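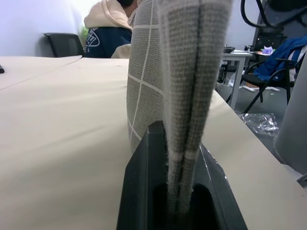
Folding Day at the Plinton Room

Hello again! It's the end of April, the big wash is done, and I've been going through the cloth cupboard for the Ustow craft market. I didn't mean to make a whole page out of folding, but there we are.

The grey one with the white grid is my favourite of the lot. I love a checked cloth (the squares give you a line to fold along, so even I can get it straight) and the weave on this one is lovely and fine. Folded up thick like that it makes a good fat bundle, with the paler side tucked round to the right and a deep crease down the middle where the layers meet.

We do all of this on the long beige tables. They're smooth, so the fabric slides about nicely, though you do have to watch the seam where two sections join – I've caught a thread on it more than once! Black mesh chair if you need a sit down, and a bit of greenery behind it to look at.

A few odds and ends for anyone coming along to the next one:

Bring your own bag. The last lot of paper ones split before I'd reached the car park.

Small pieces are 300 pence each, or 6 pounds for a pair of the bigger ones. Yes, I know, I should just write three pounds, but the labels are printed now.

The Davine cottons are in box 107, bottom shelf. Please put them back in there afterwards, creases and all.

More pictures to follow when I've sorted out the curtains.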